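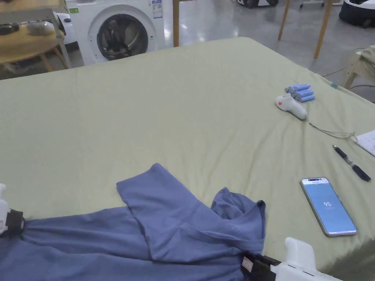
Clearing a gripper that will not let go of fabric

Last updated: April
Filed under: Grippers > Faults and safety

This page covers one fault on the hand-held grippers we use for laundry work: the jaws close on a garment and stay closed when the trigger is let go. It was written after a sweatshirt was torn at the Boddale flat on a Tuesday, when an operator pulled against a jammed jaw. The operator was not hurt, but her thumb was close to the pinch point when the jaw came free.

The fault is worst with soft knits. Woven cotton gives little trouble. A knit bunches up as it is pinched, and a fold can work its way past the pad and into the slot behind it. The jaw motor then reads the fold as a closed jaw and holds.

Before you start

You will need the hex key from the Plundetti kit, blunt plastic tweezers, a torch and a dry brush. Clear a flat area. If you are working at the bed, as in the photo, move the phone, pen and paper well away from the garment, and put any batteries back in their tray. Loose cells on a mattress roll towards whatever you are pulling on, and their ends should not be resting against metal tools.

Do not use scissors near the jaw with the power on. Do not put a finger between the pads at any point in steps 1 to 4.

Freeing the garment

1. Stop moving. Keep both grippers where they are and let the cloth go slack between them. If the other gripper still works, open that one first and put it down.

2. Lay the jammed gripper on the bed with the jaw facing away from you. Ask someone to support the handle if it wants to tip over.

3. Press the trigger fully, hold it for 3 seconds and let go. This sends a fresh open command. Try it twice. If the jaw opens, lift the cloth out and go to the inspection below.

4. If it stays shut, switch off at the handle and unplug the cable. Wait until the status light has gone out completely. The jaw can still jump while the light is fading – this is what happened at Boddale.

5. Put the hex key in the release screw on the side of the jaw and turn it anticlockwise. You should feel the spring let go at about one full turn. Stop there.

6. Open the pads by hand and draw the fold out with the tweezers, working along the knit. Do not tug. If a thread has wound round the pivot, snip it on both sides and remove the short piece separately.

7. Tighten the release screw again before you reconnect anything.

Inspection

Shine the torch into the slot behind each pad and brush out any lint. Look for a shiny strip on the pad edge, where the rubber has worn down. A pad in that state will jam again within a day or so.

Open and close the jaw 16 times with nothing in it, then try it on a spare piece of knit. If it sticks even once, tag the gripper, write the fault on the tag and leave it out of use. Mekdes Gashaw keeps the spare pads and will swap them the same day if she is told before noon.

Keeping it from happening again

Pads are now changed after 200 hours. The jaw on the Boddale gripper had done more than that with its first set.

Take hold of a sleeve or hem with a single layer in the jaw where you can. A thick bunch gives a firm grip but it is also what feeds the slot.

The Tramis software has a setting called hold limit, which drops the jaw force if the trigger has been released and the pads have not moved. It was switched off on all the older grippers. Imani Koech has turned it on for the ones at Maluleke, and the rest need doing by hand from the service menu, code 106. Check it each time a gripper comes back from repair, as a reset clears it.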